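Chapter 7
Comparing Grippers on a Common Task

Chapter Outline
7.1 Why comparisons go wrong
7.2 Choosing a task and fixing it
7.3 Grip force, opening width and finger shape
7.4 Recording trials
7.5 Reading the results
7.6 Laboratory: three cubes and a basket

Key terms: end effector, stroke, payload, compliance, trial, reset, grasp failure, placement failure

Introduction

A student who opens two gripper catalogs side by side will find that the numbers rarely line up. One maker states the holding force at the fingertips, another states it at the base of the fingers. One gives the opening width with the standard fingers fitted, and another gives it with no fingers at all. The figures may all be correct and still be of little help to a person who must decide which gripper to bolt to the end of an arm on Saturday morning.

The preceding chapters treated the arm, the controller and the camera as separate subjects. In this chapter they are held constant. The arm is the one introduced in Chapter 3, the controller settings are those saved at the end of Chapter 5, and the camera is fixed beside the workspace and is not moved between trials. Only the gripper changes. Students who skip ahead to the laboratory should first confirm that these settings have been restored, as a small change in approach speed can hide a real difference between two sets of fingers.

Two grippers are compared throughout. The Tisthorpe is a parallel gripper with flat, rigid fingers and a stroke of 90 millimeters. The Lumora has soft fingers that bend around the part as they close. Section 7.3 also refers to the Altora finger set, which fits the Tisthorpe body and adds a thin rubber face to each finger. Instructors whose laboratories hold other equipment may substitute freely, provided that each gripper can open wider than the largest part and that its mass is entered in the controller before the first trial.

The task is a plain one. The arm must pick up each of three painted cubes from a white table and place it in an open wicker basket. A cube has flat, parallel faces and should favor rigid fingers. The basket is less forgiving, for its raised rim must be cleared on every placement, and a gripper with long fingers needs more height above it than a short one does. A comparison that ended at the moment of lifting would miss this entirely.

Each gripper is given 200 trials. A trial is one attempt at one cube, beginning when the arm leaves its home position and ending when it returns. The cubes are set back by hand after every third trial. Results are entered under one of three headings: success, grasp failure or placement failure. A cube that is lifted and then dropped outside the basket is a placement failure, even if the student believes that the grip was at fault. Opinions of that kind belong in the remarks column, where they are often useful later.

Students are cautioned against stopping early. In the worked data of Section 7.5, the two grippers are level after 53 trials and clearly separated by the end. The discussion there follows the Hassanpour method of paired starts, in which both grippers are tried from the same cube positions before a new layout is chosen.

Before You Begin

Review the emergency stop procedure in Chapter 2. Clear the table of everything except the cubes and the basket. Check the camera view on the monitor, and save one still of the starting layout before the arm is switched on. The still is kept with the trial sheet and is used to restore the layout if a cube or the basket is bumped. 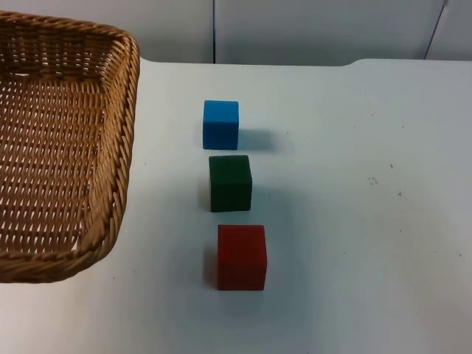
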